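Right, kettle's on, so let me try to set down what happened with the Claltlow by-election list, because I've had so many messages since Tuesday that I've lost track of who I've told what. Long one, sorry. 1/14

For anyone new to all this: Claltlow has one seat empty on the town council. Old ward, lots of terraces, the bit of Drodell Road down to the allotments. Nominations closed at four in the afternoon, and you need signatures from people registered in the ward. 2/14

Ignacio Cordero put himself forward as an independent. I've known him a good while, mostly from the bus campaign, and I'll say up front that I went round knocking on doors with him, so take all this as coming from someone who likes the man. 3/14

His papers were turned down. The letter says 3 of his signatures came from people living outside the ward. All three live in Zacharias Court, and I'd ask anybody who has lived here longer than a week which ward Zacharias Court is in. They vote at the same church hall as I do! 4/14

What seems to have gone wrong is the boundary change. The new map moves Zacharias Court over to Dokeno ward, but it only comes into force at the next full elections. This is a by-election, so it should be fought on the old lines. That's how I read the notice, and I've read it more often than is good for me. 5/14

I rang the elections office and spoke to a very patient young woman who said she could see what I meant but couldn't comment on a particular candidate. Fair enough, she didn't make the decision and I wasn't going to be rude to her. She did say the register had been moved to a new system in August. 6/14

So my guess, and please treat it as a guess, is that somebody checked the addresses against the new ward list and not the old one. Easily done at the end of a long day. I'm not one of those saying it was a plot, and I'd be glad if people would stop tagging me in that sort of thing. 7/14 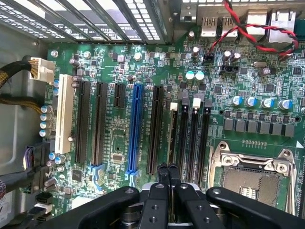 Inside of a desktop PC, wires and all.

My worry is for the people in the flats. There are almost 70 households in Zacharias Court and if the list is wrong for signatures, is it wrong for polling cards too? I've asked that in writing. Two neighbours there tell me they've had nothing through the door yet, though to be fair nor have I. 8/14

Ignacio has sent in a complaint with a copy of the old map, the new map and the page of the order that says when the change starts. He's also been told he may have to go to court if he wants it put right before polling day, and that costs money he hasn't got. He drives a delivery van, bless him. 9/14

As it stands there are 4 names on the ballot paper. I've met all of them and they're decent enough people, and one of them (I won't say which, she asked me not to) has already written to the office to say Ignacio ought to be let back on. I thought that was a lovely thing to do in the middle of a campaign. 10/14

We've got a petition going as well. It's at the chemist's, the launderette and on the table by the door at the library, and it had 600 names on it when I went round last night with a fresh pen. Some of those are from folk who've told me quite cheerfully they'd never vote for him. 11/14

If you sign, please put your full address and write it so it can be read. I spent half an hour over one that might have been Mill Lane or Hill Lane, and given what this whole row is about, I'd rather we didn't trip over the same step ourselves. 12/14

And if you live in Zacharias Court, do please ring the elections office and ask which ward they've got you down for. Make a note of the time you called and what you were told, then drop it through my door or give it to Ignacio. You don't have to support anybody to do that. 13/14

I'll post again when we've had a reply to the complaint. Thank you for all the kind messages, and to whoever left the ginger cake on my step, it was gorgeous and the tin is washed and waiting for you. 14/14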